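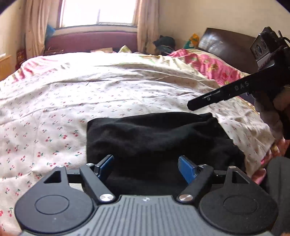
빨래 개기에 관한 조언은 대개 넓고 깨끗한 탁자에서 출발한다. 허리 높이의 상판이 있고, 그 위에는 아무것도 없으며, 옷은 이미 반듯하다. 그런 탁자가 있는 집이 얼마나 되는지 나는 늘 의심스러웠다. 내가 아는 집들에서 빨래는 침대 위에서 갠다. 체리 무늬 이불은 구겨져 있고, 그 위에 검은 옷감 하나가 아무렇게나 놓여 있고, 옆에는 꽃무늬 침대보가 한 겹 더 있고, 머리맡에는 가방이며 잡동사니가 모여 있다. 정리 산업이 파는 접기법이 이런 자리에서도 통하는지 알아보려고 지난 7월부터 관련 책과 강좌, 도구를 제법 사들였다. 미리 말하자면 산 것의 절반은 다시 상자에 들어갔다.

침대를 무시하는 접기법

시작은 Griten의 온라인 강좌였다. 제목부터 자신만만하다. 바지 한 벌을 8초에 갠다는 것이다. 강좌를 끝까지 보면 8초라는 말이 어디서 나왔는지 알 수 있다. 바지가 이미 펼쳐져 있고, 앞뒤가 맞고, 주머니가 뒤집히지 않았고, 다리 두 짝이 나란히 포개진 다음부터 시계가 돌아간다. 내 생각에 그 지점까지 왔다면 일은 거의 끝났다. 나머지 두세 번의 접기는 누가 해도 금방이다.

빨래를 개는 시간 대부분은 접는 데 쓰이지 않는다. 뭉친 것을 푸는 데, 안팎을 가리는 데, 어느 쪽이 허리고 어느 쪽이 발목인지 찾는 데 쓰인다. 바구니에서 꺼낸 검은 니트 바지를 떠올려 보면 된다. 접힌 선도 없고 옆선도 잘 보이지 않는다. 형광등 아래에서 검은색은 명암을 다 삼켜 버려서, 손으로 더듬어 고무줄을 찾고 거기서부터 거꾸로 내려와야 한다. 강좌에 나오는 바지는 빳빳한 베이지색 면바지였다. 옆선이 또렷하고, 단추가 앞을 알려 주고, 어디를 잡아도 모양이 유지되는 바지 말이다. 그 바지로는 무엇이든 증명할 수 있다.

게다가 침대는 밀린다. 탁자 위에서는 천을 손바닥으로 쓸면 천만 움직이지만, 이불 위에서는 이불도 따라온다. 주름을 펴려고 바지를 밀면 밑에 깔린 이불에 새 주름이 생기고, 그 주름이 다시 바지를 들어 올린다. 강좌 질문란에 이 문제를 적었더니 며칠 뒤 답이 왔다. 단단한 평면을 준비하시기 바랍니다. 수강료를 낸 사람에게 탁자를 사라는 답이다.

접기 판이라는 물건

그래서 단단한 평면을 준비해 보았다. Torkbridge라는 회사가 파는 접기 판은 플라스틱 판 여러 장을 경첩으로 이은 물건이다. 옷을 올려놓고 왼쪽, 오른쪽, 아래 순서로 판을 넘기면 옷이 네모나게 접힌다. 포장에는 침대, 소파, 바닥 어디서나 쓸 수 있다고 적혀 있다.

티셔츠에는 쓸 만했다. 인정한다. 크기가 일정하게 나오고, 서랍에 넣으면 보기에도 좋다. 하지만 바지로 넘어가면 곤란해진다. 판이 바지 길이를 감당하지 못하기 때문에 먼저 반으로 접어 올려야 하고, 그 상태에서 다시 판을 넘기면 두꺼워진 허리 쪽이 미끄러져 나온다. 침대 위에서는 매트리스가 꺼지면서 경첩 부분이 들린다. 한 손으로 판을 누르고 다른 손으로 넘기다 보면 손이 하나 더 있었으면 싶어진다. 판을 치우고 그냥 접었더니 더 빨랐다.

보관 문제도 있다. 접기 판은 접어도 크다. 옷장 옆에 세워 두면 넘어지고, 침대 밑에 넣으면 꺼내기 싫어진다. 정리를 돕는다는 물건이 자리를 차지하기 시작하면 나는 경계하게 된다. 사은품으로 따라온 서랍 칸막이도 마찬가지였다. 우리 집 서랍 깊이와 맞지 않아서 지금은 문구를 담는 데 쓴다.

414쪽짜리 상식

책도 읽었다. Pravmont에서 나온 의류 관리서는 414쪽이다. 묵직하고 사진이 아름답고 종이도 좋다. 그중 바지를 다룬 대목을 세 번 읽었는데, 요약하면 허리를 맞추고 다리를 포개고 길이를 줄여 나가라는 내용이다. 어릴 때 집에서 어깨너머로 배운 것과 다르지 않았다. 새로운 것은 용어였다. 중심선, 기준변, 안정점. 이름이 붙으니 기술처럼 보이기는 한다.

156쪽에는 접은 옷을 세로로 세워 보관하라는 대목이 나온다. 세워 두면 한눈에 보인다는 주장인데, 검은 바지만 여러 벌인 사람에게는 해당이 없다. 세워 놓은 검은 바지들은 서로 구별되지 않는다. 결국 하나씩 뽑아 펼쳐 보게 되고, 뽑은 자리로 옆의 바지가 쓰러진다. 저자는 이럴 때 라벨을 붙이라고 권한다. 나는 내 바지에 이름표를 달 생각이 없다.

그래도 건질 만한 부분은 있었다. 니트처럼 늘어나는 옷은 잡아당겨 펴지 말고 내려놓은 채 눌러 펴라는 설명이다. 이유를 길게 늘어놓지 않은 것도 마음에 들었다. 허리 쪽을 쥐고 흔들어 펴는 습관이 있었는데, 책을 읽고 나서는 조금 덜 하게 되었다. 바지가 덜 늘어났는지는 모르겠다. 몇 달로는 판단할 수 없는 일이다.
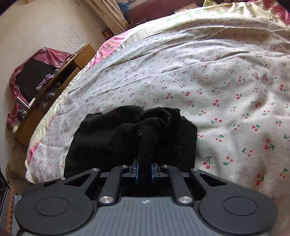

침대 위에 뭉친 검은 옷감. 표면에 보풀과 밝은 실오라기가 붙어 있다.

검은 옷과 보풀

접기법 책들이 거의 다루지 않는 것이 보풀이다. 나는 이것이 이상하다. 검은 옷을 개는 사람은 접는 동안 계속 보풀을 본다. 펼치면 보이고, 쓸면 한쪽으로 몰리고, 떼어 내면 손가락에 붙었다가 옷의 다른 자리로 돌아간다. 각을 맞추는 일보다 이쪽이 훨씬 신경 쓰인다. 그런데도 정리 전문가들의 화면에 나오는 검은 옷은 하나같이 새것처럼 매끈하다. 촬영 전에 누군가 한참 손질했으리라고 나는 짐작한다.

보풀 제거 도구도 하나 샀다. Chisholm의 제품으로, 고무 날이 달린 작은 솔이다. 설명서는 한 방향으로 쓸라고 하고, 나는 그대로 했다. 얇은 면에서는 잘 되었다. 기모가 있는 니트에서는 먼지와 함께 옷의 털까지 일어났다. 몇 번 쓸고 나면 깨끗해진 부분과 그렇지 않은 부분의 경계가 생기는데, 이 경계가 보풀보다 더 눈에 띄었다. 그렇다고 전체를 다 쓸자니 바지 한 벌에 들이는 시간이 도를 넘는다. 테이프를 손에 감아 두드리는 옛날 방식이 나에게는 나았다. 테이프가 아깝다는 생각은 든다.

세탁 단계에서 막아야 한다는 말도 많이 들었다. 뒤집어 빨고, 수건과 따로 돌리고, 필터를 비우라는 조언이다. 틀린 말은 아닐 것이다. 다만 혼자 사는 사람이 검은 옷만 모아 세탁기를 돌리려면 빨래가 찰 때까지 기다려야 하고, 기다리는 동안 입을 바지가 없어진다. 조언하는 쪽은 이런 계산을 하지 않는다. 나는 여전히 섞어 빨고, 수건만 빼는 정도로 타협했다.

보풀이 묻는 경로를 따져 보면 침대 자체도 용의자다. 이불 위에 검은 옷을 펼치는 순간 이불에 있던 것이 옷으로 옮겨 간다. 무늬가 자잘한 밝은색 침구라면 더 그렇다. 무늬 덕에 이불에서는 보이지 않던 실오라기가 검은 바탕으로 건너오면 금세 드러난다. 어느 잡지에서는 개기 전에 침대에 깨끗한 천을 한 장 깔라고 했다. 그러면 그 천도 빨아서 개야 한다.

왜 하필 침대인가

이쯤에서 반대로 물어볼 만하다. 침대가 그렇게 불편하다면 사람들은 왜 계속 침대에서 빨래를 개는가. 강좌와 책은 이것을 나쁜 습관으로 취급한다. 나는 동의하지 않는다. 침대는 집에서 가장 넓은 면이고, 대개 옷장과 가깝고, 떨어뜨려도 옷이 바닥에 닿지 않는다. 식탁에는 밥을 먹은 흔적이 있고 바닥은 무릎이 아프다. 조건을 하나씩 따져 보면 침대는 꽤 합리적인 선택이다.

물론 시한도 있다. 침대에 쏟아 놓은 빨래는 자기 전까지 처리해야 한다. 이것을 장점으로 꼽는 글을 여러 편 읽었는데, 그 글을 쓴 사람들은 빨래를 한쪽으로 밀어 놓고 자 본 적이 없는 모양이다. 나는 있다. 아침에 보면 개어 둔 것까지 무너져 있다. 시한이 사람을 움직인다는 믿음은 밤 열한 시의 피로를 너무 얕본다.

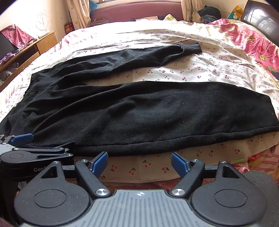
높이는 진짜 문제다. 낮은 침대에서는 허리를 굽혀야 하고, 빨래가 많으면 금방 뻐근해진다. 나는 앉아서 개는 쪽으로 바꾸었다. 침대 모서리에 걸터앉아 몸을 반쯤 틀고 개는데, 팔이 닿는 범위가 좁아지는 대신 오래 할 수 있다. 긴 바지는 가로로 놓는다. 발치에서 머리맡으로 놓으면 한쪽 끝이 손에서 너무 멀다. 이 간단한 요령을 414쪽 어디에서도 찾지 못했다. 저자에게는 서서 쓰는 탁자가 있으니 필요 없었을 것이다.

쉰 번쯤 접어 보고

말로만 투덜거리면 공정하지 않을 것 같아서 여러 방법으로 바지를 접어 보았다. 약 50번 접었다. 같은 바지를 강좌 방식, 책 방식, 접기 판, 그리고 원래 내가 하던 식으로 돌아가며 개고 서랍에 넣었다가 다음 날 꺼내 보았다. 실험이라고 부르기에는 엉성하다. 내 손이 내 방식에 가장 익숙하니 시작부터 기울어져 있다는 점도 밝혀 둔다.

결과는 싱거웠다. 면바지는 방법에 따라 주름의 위치가 달라졌고, 강좌 방식이 조금 더 말끔했다. 니트 바지는 무엇으로 접어도 비슷했다. 두께가 있는 천은 접은 자리에서 스스로 부풀어 오르고, 그 힘은 중심선을 정확히 맞췄다고 약해지지 않는다. 세 번째로 접을 때쯤이면 네모라기보다 빵에 가까운 모양이 된다. 서랍을 닫으면 눌려서 납작해지고 열면 다시 올라온다. 꺼내 입었을 때의 차이는 나로서는 찾을 수 없었다.

말아서 넣는 방법도 해 보았다. 여행 가방에는 편하지만 서랍에서는 굴러다닌다. 말린 바지가 풀리지 않게 허리 쪽을 뒤집어 씌우는 기술도 있는데, 고무줄이 늘어날 것 같아 두 번 하고 그만두었다. 늘어난다는 증거는 없다. 늘어나지 않는다는 증거도 책에는 없었다.

이 모든 방법이 공유하는 전제가 하나 있다. 옷이 네모나야 한다는 것이다. 네모나면 사진이 잘 나오고, 서랍 안이 가지런하고, 강좌를 수료한 기분이 난다. 그러나 집에서 입는 검은 니트 바지는 내일이나 모레 다시 꺼내 입을 옷이다. 하루를 머물다 나갈 서랍에서 그 바지가 얼마나 반듯해야 하는지에 대해서는 어떤 업체도 답을 내놓지 않는다. 답이 나오면 팔 것이 줄어들 테니 이해는 간다.

남겨 둔 것들

접기 판은 이웃에게 넘겼다. 티셔츠가 많은 집이라 나보다는 잘 쓸 것이다. 솔은 코트용으로 남겨 두었고, 책은 책장에 꽂아 두었다가 누가 물어보면 니트 부분만 펼쳐 보여 준다. 강좌는 수강 기간이 남았지만 다시 들어가지 않는다. 얼마 전에는 침구 접기 심화편을 할인한다는 메일이 왔다. 고무줄이 든 매트리스 커버를 완벽한 직사각형으로 만들어 준다고 한다. 제목에 또 초 단위 숫자가 붙어 있어서 열어 보지 않았다.

지금 내 방식은 이렇다. 이불을 한 번 당겨서 큰 주름만 없앤다. 바지를 가로로 놓고 허리 고무줄을 찾는다. 다리 두 짝을 포개고 손바닥으로 누른 다음 반으로, 다시 반으로 접는다. 눈에 띄는 실오라기는 떼고 나머지는 둔다. 걸리는 시간은 재지 않는다. 라디오를 틀어 놓으면 뉴스가 끝나기 전에 대체로 마치는데, 양말이 섞여 있는 날은 그보다 오래 걸린다. 양말에 대해서는 Pravmont의 책도 한 장을 통째로 할애하고 있지만, 그 장은 아직 읽지 않았다.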